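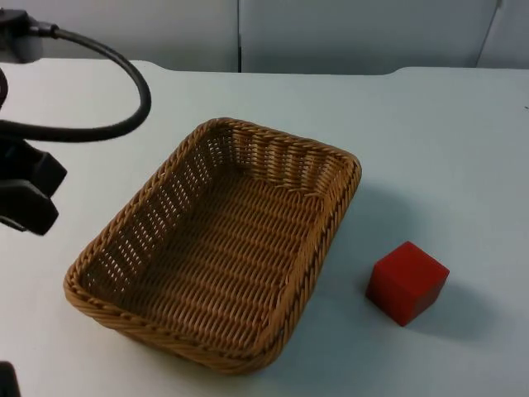
A shallow woven tray and a red cube on a white tabletop.

Woven trays are back at the Ollness store

The shallow woven trays that sold out in August are in stock again at Ollness, and they will be on the Branddale shelves by the end of October 2025. The price is $14, the same as before.

The tray is a rectangle with rounded corners and sloped sides. The weave is synthetic rattan in a light caramel brown, with a thick braided rim. The sides are openwork, so crumbs and small beads can get through. Line the tray with a cloth napkin if you plan to use it for bread or craft supplies.

Members who bought one in the summer told us they use it for mail, remote controls, rolled hand towels and children's blocks. It is low enough to see everything in it, and it fills up fast. A deeper basket is a better choice for blankets or shoes.

To clean it, shake it out over the sink and go over the weave with a soft brush. Wipe with a damp cloth and a little dish soap, then let it air dry away from the heater. Do not put it in the dishwasher.

Zamberg sent us 793 trays in this delivery, and more than 100 are already set aside for members who joined the waiting list. If you are on the list, bring your membership card to the counter and we will get yours from the back. Trays not picked up within two weeks go on general sale.

The matching lids from Ghorbani are still on order. We will post the delivery date in the next newsletter.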